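Umness wall finish survey, data card
Maintainer: Ivan Holovko
Updated 04/04/2024

192 rows, one per room, on how owners rate tile on living room walls. The scores are self-reported, so I'd trust them very little. 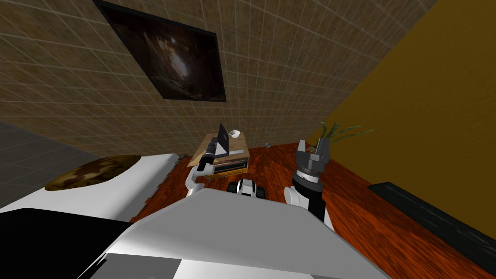
Tiled wall beside a mustard-yellow one.

Known problems: 17 rows have no room size. "Easy to clean" was never defined.

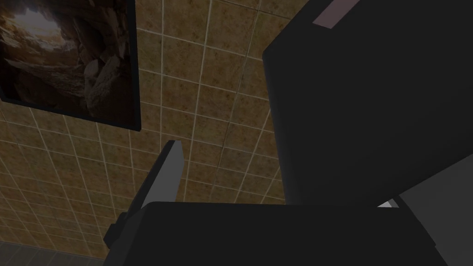
Tan and ochre tiles, pale grout.

The March batch from Kovalchuk scores higher than the rest - no idea why. Leave it out of averages.
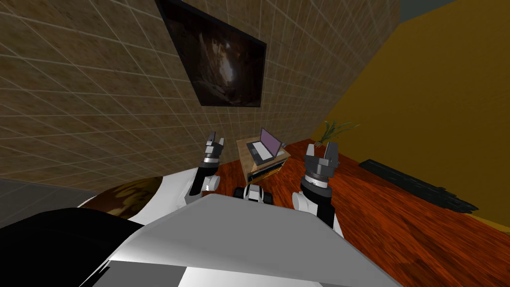

Tile, yellow wall, wood floor.

License: ask first.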